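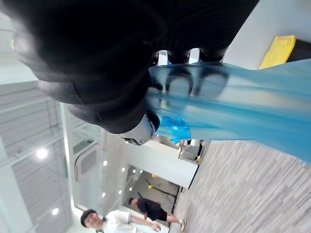 Wrist cam view, blue plastic sheet in the grip.

1/ OK, thin plastic is my favorite awful thing to grasp! It folds, it bunches, and the depth sensor sees right through it.

2/ So for the Forusano paper we dropped depth and trained on wrist video plus fingertip force. 2000 grasps, half on film and bags (yes, my whole November).

3/ Held-out test was 1000 tries. 194 drops, mostly on the thinnest film. I'll take it!

4/ Next up: 2 sheets stuck together. Wish me luck.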